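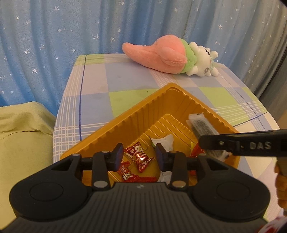 The Last Stop With a Candy Dish

June 3, 2018

The night clerk at the Zollwood Motor Lodge would like it known that she doesn't hate people. She brings it up before I have my coat off, which suggests that others have raised the question.

"I like them fine," she says. "I like them best between midnight and four, when they're asleep and they've paid."

She has worked the desk for nine years, always nights, always from the same stool, which she bought herself after the one provided by management gave out under a visiting plumber. She agreed to talk to me on the condition that I leave her name out of it. Her mother believes she works days.

The Zollwood is on the old county road, two miles past the spot where the highway used to let people off and now doesn't. It has the look of a place that was modern for one summer. There is an ice machine, a rack of pamphlets for attractions that have closed, and a bell on the counter that she asks me not to ring.

"It's for guests," she says. I point out that I am a guest. I have the key to room 9 in my hand. She considers this.

"Then you can ring it once."

I save it for later.

What I came to ask about is small hospitality: the mints, the coffee, the little soaps, all the things a cheap motel gives away so that you'll forgive it for the carpet. The Zollwood has outlasted both of its competitors, and people in town credit the dish of candy at the front desk. She credits the fact that the competitors had bedbugs.

"But sure," she says. "The candy didn't hurt."

The dish was already a tradition when she was hired. The owner at the time had firm views on it. Only hard candy, only butterscotch, and it had to be the kind in the crinkly yellow wrapper, since he thought anyone sneaking a second piece ought to have to do it out loud. She kept up the butterscotch for a year and then began slipping in other things.

"First it was peppermint. I figured peppermint was safe. A man complained. He said, 'I come here for the butterscotch.' Sir, you come here because your truck overheated."

After that she stopped asking permission. The candy has come out of her own pocket ever since, from the discount aisle at Manalo, a grocery wholesaler one county over that sells to anyone who will carry their own boxes. She goes the week after a holiday. In May she is still working through Easter.

"You learn things," she says. "Salespeople take one and put it in a shirt pocket. Families, the kids look at the parents, the parents look at me, and I look at the ceiling. Honeymooners don't see the dish at all. Divorced guys take a handful."

How does she know they're divorced?

"They tell me. It's one in the morning and I'm the only one awake."

This turns out to be the larger part of the job, and there's no line for it on her pay stub. People who can't sleep wander down to the desk and ask for a towel they don't need. She hands over the towel. Then they stand there holding it and tell her about their sister.

"I had a lady tell me the whole story of a lawsuit over a hedge. Two hours. By the end I was on the side of the hedge."

Does she give advice?

"I give towels."

She is more forthcoming on the subject of coffee. The Zollwood's coffee comes from a machine called a Gikby, a tall gray cabinet leased by the previous manager, who had been to a trade show and was never the same after it. The Gikby offers nine drinks. She has tried them all and says they are two drinks: the brown one and the sweet brown one.

"The button for hot chocolate gives you the sweet brown one. The button for French vanilla gives you the sweet brown one, but it takes longer, so you feel like somebody's making an effort."

I try the French vanilla. It takes a long time. I do feel that somebody is making an effort.

The lease is up next year, and she has been lobbying for an ordinary pot. She even wrote a letter to the owners, a company named Sirnia that has the Zollwood and several other motels and is run out of an office she has never seen. Sirnia wrote back to thank her for her interest in a career in hospitality.

"I framed it," she says, and she did. It hangs over the key hooks, next to the fire exit plan.

Every so often Sirnia sends instructions. One spring it was a binder about greeting guests. The binder said that a guest should be greeted within nine seconds of coming through the door, with eye contact and a smile, and should be addressed by name at least twice before receiving the key. She gave it a try on a long-haul driver with a cold.

"I used his name twice. He asked me if he was in some kind of trouble."

The binder now holds the window open in the laundry room. In place of its method she uses her own, which she describes as looking up. If they want to chat, they'll chat. If they don't, she slides the key across, tells them which way the ice is, and goes back to her crossword. She thinks most tired people want to be noticed for one second and then left alone, and that a lot of money is being spent on getting this wrong.

I ask about the guest book. It sits on the far end of the counter with a pen on a chain, and it's much fatter than I expected. She says the current volume has 584 entries in it, a number she knows because a guest once counted them during a snowstorm and wrote the total on the inside cover. Nothing has been added since. I ask why.

"The pen's dry."

For how long?

"Since the snowstorm."

The entries are worth an hour of anyone's evening. There are the usual thank-yous and a good many remarks on the water pressure, which has admirers. Somebody has drawn a very decent horse. One family stopped on the same weekend four years running, each time on the way to the same reunion, and each year's entry is a little shorter, until the last one just says "Here we go." A page near the middle is taken up by a complaint about noise from room 11, and under it, in a different hand, room 11 has written an apology.

She likes that page. She says she was on duty that night and didn't hear a thing.

It's past two by now, and I have run out of questions about soap. (They're small because they're cheaper. She had hoped I would ask something harder.) I want to know whether she would ever leave. There is a newer place by the interchange, 123 rooms and a waffle iron, and they have offered her a job more than once.

"They've got a pillow menu," she says. "You call down and say what kind of pillow. I'd be up and down those stairs all night with pillows."

They must have an elevator.

"I'm sure they do."

She fills in a few squares of the crossword. A truck slows outside, thinks about it, and drives on. She doesn't look up for it, though she does move the dish an inch closer to the edge of the counter, where a person coming in would reach it first.

I ask if it still has any butterscotch. She says there's one man who comes through every fall, and she keeps a bag in the drawer for him. It's the overheated truck fellow. He has a new truck and no mechanical reason to stop. He takes one piece, unwraps it right there at the desk, very loudly, and tells her that the place has gone downhill.

"He's right," she says. "Are you going to ring that bell or not?"

I ring it. She looks up.

"Ice is to your left," she says.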